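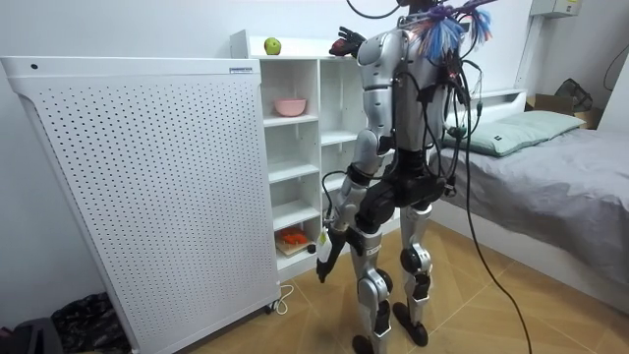 Figure 6. The humanoid at the white shelving unit, left hand raised beside the green apple on the top surface.

4.2 What changed for the care staff

We had gone into the Stondgate study expecting to write mostly about time. The home aides who took part, all of them employed by Mamix, had told us in March that tidying and fetching ate up the part of a visit they would have liked to spend sitting with the client, and so it seemed natural to suppose that a robot working at the shelves (Figure 6) would simply hand those minutes back to them. Some of that did happen, and we report it in Section 5. But when we read through the 742 diary entries the aides kept for us, the clock came up far less often than we had thought it would, and what filled the pages instead was a kind of gentle negotiation over who looks after which corner of a bedroom.

Take the height of things. A piece of fruit on the top of a bookcase and a board on its bottom compartment are both small jobs, but for an aide with a sore back they are very different ones, and many entries spoke warmly of being spared the bending. The same aides were slower to give up the top surface, where clients tend to keep whatever they like to look at – and several wrote that putting those things in order was part of how they said good morning.

The room itself also became part of the work. An aide coming into a bedroom shared with a tethered machine has a cable on the floor to think about, along with the bed, the air purifier and its cord, and whatever else has found its way down there. Of the 10 aides, 6 said they had started checking the floor before greeting the client, a habit they were not altogether happy with. The Flirnmont group, who had longer training, complained of this less, though they too asked for a clearer rule about who moves the cable when a bed has to be made.

We scored each aide's sense of control over the visit on the Sepúlveda scale, which runs to 100, and we would ask the reader to take those scores together with the diaries, for reasons we come to next.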